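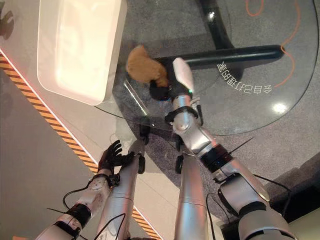
Projektbericht: Der lange Stimmzettel

Als wir im December-Seminar — so hieß unsere Gruppe, weil sie im Dezember gegründet wurde — nach einem Thema suchten, hatte eigentlich jeder schon eine Meinung zur Gemeinderatswahl in Farkum, aber kaum jemand hatte sich den Stimmzettel einmal in Ruhe angesehen. Also wollten wir wissen, wie junge Leute damit zurechtkommen, und haben für unsere Probewahl rund 1.000 Zettel nachgedruckt.

90 mal geteilt · 13 Kommentare
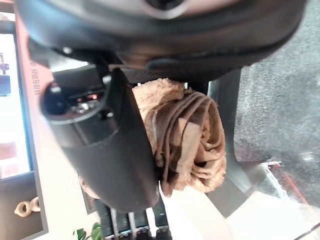 Der Stimmzettel ist in Farkum so breit, dass er auf keinen Schultisch richtig passt, und das Falten hat uns in der Probewahl mehr Zeit gekostet als das Ankreuzen! Manche haben ihn irgendwann einfach aufgerollt, Lage um Lage nach innen, so wie das braune Handtuch auf dem Foto, und dann ging er natürlich nicht mehr durch den Schlitz der Urne. Unsere Betreuerin Consolacion Manalo, die in Cabanatuan zur Schule gegangen ist, hat uns dabei sehr geduldig geholfen.

Abgegeben wurden am Ende 312 Zettel, und beim Auszählen haben wir gemerkt, wie schwierig das mit dem Panaschieren ist.
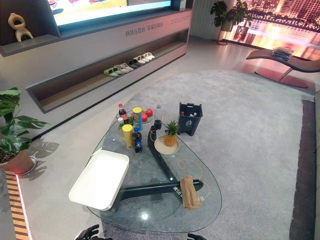

Viele hatten ihre Stimmen quer über die Listen verteilt und sich dabei verzählt, oder sie hatten oben eine Liste angekreuzt und unten trotzdem noch einzelne Namen. In der Nachbarschule in Grarari, wo wir die Probewahl mit einem kurzen Merkblatt wiederholen durften, kamen deutlich weniger Rückfragen. 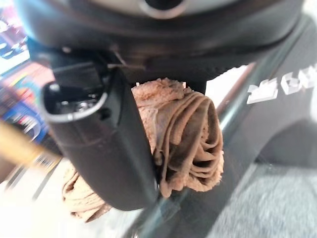 Abb. 4: Schwarzer Greiffinger auf Stoff

Das Merkblatt überarbeiten wir gerade noch einmal, vor allem den Absatz zum Listenkreuz, und danach bekommt es auch die Schule in Sovero.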